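How to Bring a Robot Arm Into a Small Workplace (and Keep Your People Happy About It)

Posted Oct 22, 2021 in Guides

I love this stuff. I have spent the past few years helping small shops get their first arm running, and the part I enjoy most is the second week, when the people who were nervous start arguing over who gets to set it up in the morning. You can get to that second week faster than most places do, and the steps below are how we go about it.

The running example is Farah, a shop that cleans, checks and repacks toy kitchen sets for rental to preschools and play centers. They send out 300 sets in a normal month and almost 400 in December. Every set comes back jumbled. Somebody has to pick out each piece, look it over and put it where it belongs, and before the arm came in that was most people's whole shift.

What you need before you start

One task that everyone agrees is dull
A table you can bolt things to
An arm and gripper on loan or lease, so you aren't stuck with the wrong one
Two people from the floor who want to be involved
An hour a week on the calendar, protected

Step 1. Watch the job for a full shift

Don't start with the machine. Sit next to the person doing the work and write down every motion, including the ones that look like nothing. At Farah the written procedure said "sort pieces by type." What people really did was pick up a cup, run a thumb around the rim for chips, sniff it (yes, sniff it -- soap residue!) and then sort it. An arm does the last bit. The thumb and the nose stay with the person, and you want to know that before you promise anybody anything.

Step 2. Split the job in three columns

On a big sheet of paper, make columns for "arm," "person" and "don't know yet." Let the people who do the job fill it in. Expect the third column to be the longest and don't let that bother you. Ours had flat plates in it for ages, because a plate lying on a smooth table gives a gripper very little to grab.

Step 3. Tell people what happens to their hours

Do this before the crate arrives. Write it down and put names of shifts on it. Farah's note fit on half a page: no one's hours go down, the morning sort moves to the arm as it gets good enough, and the time goes to inspection and repairs, which had a backlog going back to spring. If your note has bad news in it, it still has to go up before the crate does. People can plan around bad news.

Pay belongs in the note too. Running and teaching a machine is a skill, and if you add it to someone's job the rate should move. Durnutus, the repair shop across town that lent us their first checklist, forgot this and spent a whole winter patching it up.

Step 4. Set up the table

Give the arm its own table, and keep the stop button where a person standing at the table can hit it without reaching past the arm. Have every single person on the crew press it on day one while the arm is moving. It takes the mystery out of it, and it's kind of fun.

Mark the floor with tape for the arm's reach plus a step. Plain white surfaces are nice to work on, but put down a matte one if your lights are harsh.

Step 5. Practice with a real mess

It's tempting to line everything up neatly for the first trials. Please don't! Use the kind of spread that comes out of a returned box, with things on their sides and on top of one another, then let the crew change it between runs. They know which combinations cause trouble far better than you do. 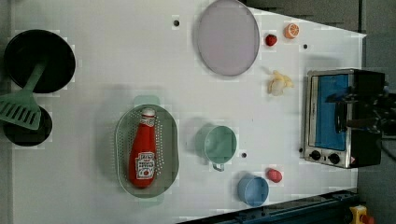 Practice spread with the gripper over the toaster oven. The ketchup bottle in the colander and the spatula across the pans are good hard cases.

Go through the pieces one at a time at first. Fruit, then cups, then anything with a handle. Leave stacked and nested pieces for later, and log each miss in a word or two: slipped, wrong piece, knocked neighbor. We keep the log in Flunlow, but a clipboard works fine.

Plan on sessions of 60 minutes at most. Watching an arm closely is tiring in a way that sorting by hand isn't, and your best spotters will stop spotting if you push them.

Step 6. Hand over the teaching

This is my favorite step. Once the basic picks are dependable, step back and let the floor crew choose what comes next. On our project that meant dropping the piece I had been fussing over (the whisk, I still think about it) and working on the pans, since the pans were what made people's wrists sore. They were right.

Step 7. Check in after 30 days

Ask three things. What got easier? What got more annoying? What do you miss? The last one matters more than it sounds. At Farah the sorting table had been where people talked, and with the arm doing the sorting they were spread out at separate inspection benches. The fix was one long bench. Nistia, who lease out the arm, had never been asked to move a mount for that reason before, but they did it in a morning.

Common problems

The arm is slower than a person. It probably will be. Let it run while the crew does work that needs hands and eyes, and compare the whole day's output.

Someone refuses to go near it. Fine. Give it time and keep other work open to them.

Everyone wants to name it. Hold a vote.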